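Preparing and Storing Your Skis at the End of the Season

Members who own their skis or snowboard are asked to follow the steps below before leaving equipment in the club lodge over the warmer months. The same method is suitable for equipment kept at home. Allow an evening for the work, as the wax must cool fully before the skis are moved.

What you will need

A waxing iron, a plastic scraper, a soft brass brush, a fine file with a guide, storage wax, clean cloths and two ski straps. The Pugh bench in the tuning room may be used by any member and should be left clear afterwards.

Step 1. Clean and dry

Wipe the bases and topsheets with a damp cloth to remove salt, road grime and old wax. Do not use a pressure washer near the bindings, as water can be forced past the seals. Stand the skis upright in a warm room and leave them overnight if possible.

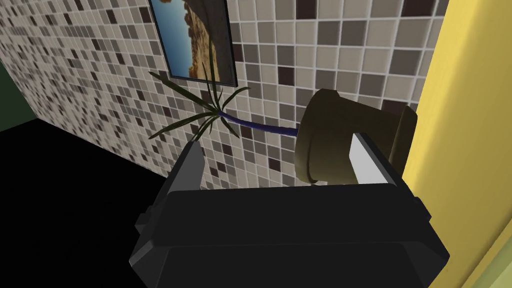 Gripper and potted plant, computer rendering.

Step 2. Inspect the bases and edges

Run a cloth lightly along each edge. Fibres will catch wherever there is a burr. Remove burrs with the file, working from tip to tail in long, even strokes. Light surface rust can be rubbed away with a gum stone. Deep gouges that expose the core should be repaired by a qualified technician before the skis are waxed.
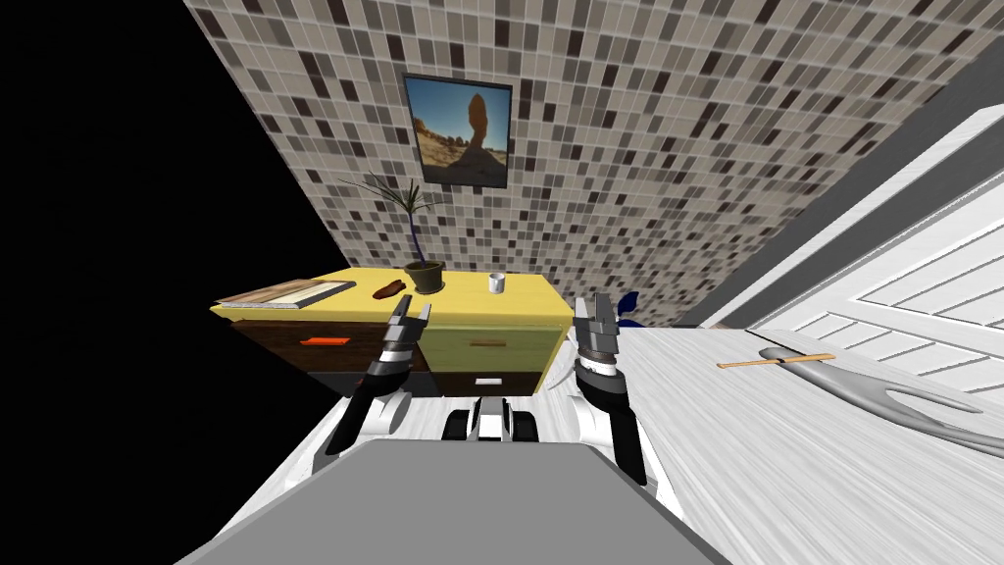 Where an edge has pulled away from the base, do not attempt to glue it at home. Label the ski and hand it in at the Clulia workshop counter, which accepts repairs until the end of the season.

Step 3. Apply storage wax

Set the iron to the temperature printed on the wax packet. If the iron smokes, it is too hot. Drip wax along the full length of the base, then spread it with slow, continuous passes and cover the metal edges as well. Keep the iron moving at all times. The coat should be thicker than a normal racing or touring wax - it is not scraped off until next winter. 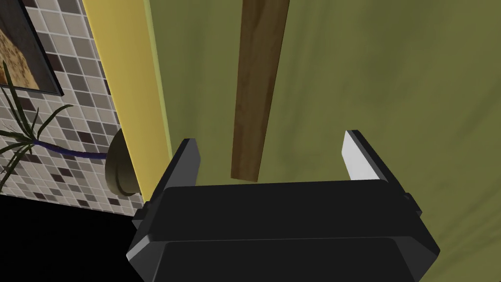
Lowri Rees

Step 4. Bindings

Members often ask whether the release setting should be wound back for storage. Follow the advice in the binding manual. If you do change the setting, write the original figure on a tag and have the bindings tested before you ski again. Do not oil or grease any part of the binding.

Step 5. Store

Strap the skis loosely at tip and tail so that the camber is not pressed flat. Choose a cool, dry place away from direct sunlight, and avoid concrete floors. Racks 2 to 8 in the lodge are set aside for members' equipment, and each pair must carry a tag with the owner's name and membership number. 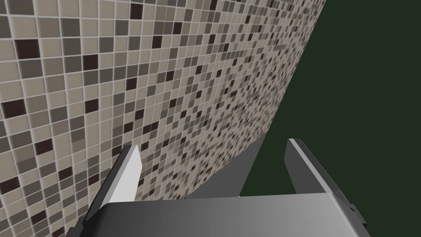 Mosaic wall tiles in mixed shades.

Boots should be stored separately. Remove the liners, dry them away from direct heat, refit them and close the buckles on the loosest catch.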